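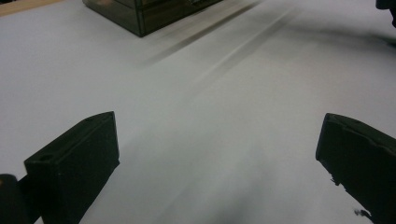 Progress report to the Jestusance Fund
Small Parts Sorting Room, Tusarcombe
Reporting period: to the end of April

Work in this period went mainly into the sorting tables and the storage boxes. The grant paid for both, and both are now in use.

The old bench tops were stained and it was hard to find small items on them. We replaced them with white tops from Proswood. Rings, washers and clips now show up well against the surface, and less is being swept up with the dust at the end of the day. We had budgeted for one top and were able to buy 2 for the same money.

For storage we moved from cardboard trays to plastic boxes with see-through sides. The dark tint makes the contents harder to read than we expected, so each box will also get a label on the front. Labels are done for 62 of the 100 boxes. The rest should be finished before the next report.

Small rings remain the slowest category. They come in mixed with rubber bands, and the two are easy to confuse at a glance. Our current practice is to lay doubtful items on the bare table one at a time, check them, and then box them by size. 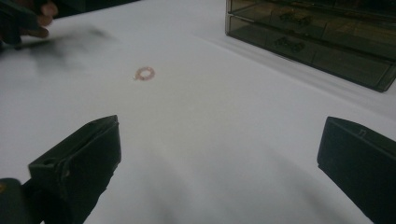
Barrett Bellamy

Sorting by size is going well for the larger rings. For the smaller ones we need a better gauge. Nakamura has quoted for a set and we would like to move $70 from the lighting line to cover it. Please let us know if that needs a formal request - we can send one the same day.

Lighting is otherwise under budget. The tables still get soft shadows toward the front edge, where people do most of their work, and we plan to try the lamps further forward before buying anything else.

Two items are behind schedule. The written guide for new sorters is in draft and lacks the section on rubber parts. The second set of shelves has not been put up, as the wall brackets supplied were the wrong depth. Replacements are on order.

No change to staffing or opening hours. Receipts for the table tops and boxes are attached, and the receipt for the brackets will follow once the exchange goes through.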